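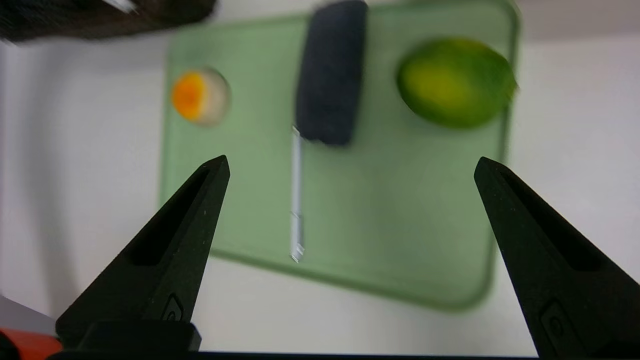 Our project asked how students living in the Greltberg dorms store and prepare food when they share one kitchen. We handed out a survey in August and got 63 replies. Most people said they cook at least once a day, and the most common complaint was raw meat and vegetables being cut on the same surface. A plastic board like the light green one, with a raised rim along its edges, was the type we suggested keeping for vegetables only.

## Method

Zineb Kabbaj wrote the survey and Tumaini Ndung'u did the interviews – 22 in total, each lasting 9 minutes. We left out first-year students on the meal plan.

## Results

Students who labeled their shelves reported fewer arguments and threw away less food. Washing up was harder to measure. People gave very different answers about the same kitchen, so we dropped that question from the final table.

## Problems

The survey should have asked about fridge space. Several people wrote about it in the comments anyway, and we had no good way to score those answers.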